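Apuntes tema 5. Kits bimanuales de sobremesa: el Weduro (Brillotum)
28 Nov 2020
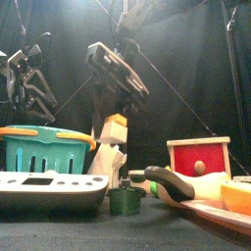

Fig. 1. Dos pinzas sobre la mesa con juguetes. Izq., dedos paralelos con huecos, encima de la cesta.

Qué trae el kit: dos brazos, dos pinzas, fuente, software Jatitlow (licencia 12 meses). Precio 2.181 € con calibración, 2.000 sin ella. Mirar si compensa, para el lab yo diría que sí.

Pinzas: mirar el dedo con recortes. Menos masa en la punta = menos inercia. Ojo con la rigidez, entra en el ejercicio.

Objetos: asa de cesta, pomo redondo de cajón, cubo pequeño, vaso. Pensad qué agarre para cada uno. El pomo es el dificil, la fuerza va en la dirección de apertura.

Cables: revisar holgura antes de mover nada. El manual lo despacha en dos líneas, mal.

Jatitlow guarda hasta 32 trayectorias por sesión. Exportar antes de cerrar, que se pierden.

Comparar con el Didenko (tabla en el tema 4, falta la columna de repetibilidad, la subo en cuanto puedda).

Para entregar: ejercicios 2 y 3, a mano vale.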